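3.2 Adding a deal to the Belora tracker

Before you start, make sure your Prerkon account has editor rights. Viewers can open a deal record but can't save one.

1. Open Deals and select New record.
2. Enter the target, the acquirer and any advisers. Law firms and banks go in separate fields.
3. Type the deal value in millions. For a deal worth $500 million, enter 500.
4. Set the stage: Announced, Signed or Closed. Only closed deals count toward the league tables.
5. Attach the press release or filing, then select Save.

Note: A record can hold up to 19 advisers. If you need more, create a linked record – see section 3.4.

Caution: Changing the acquirer after saving clears the adviser list.

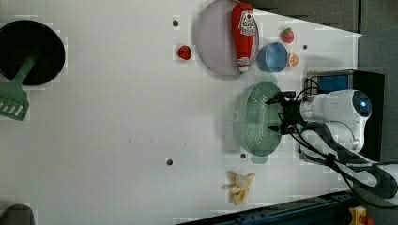
6. Go to Tables and select Refresh. New records show up in roughly 2 minutes.
7. If two advisers share credit, open the Credit tab and choose Full or Split. The Nitville office uses Full for all joint mandates.

If error 79 appears, the target already has an open record. Ask Abbas Zamani on the data desk to merge the two.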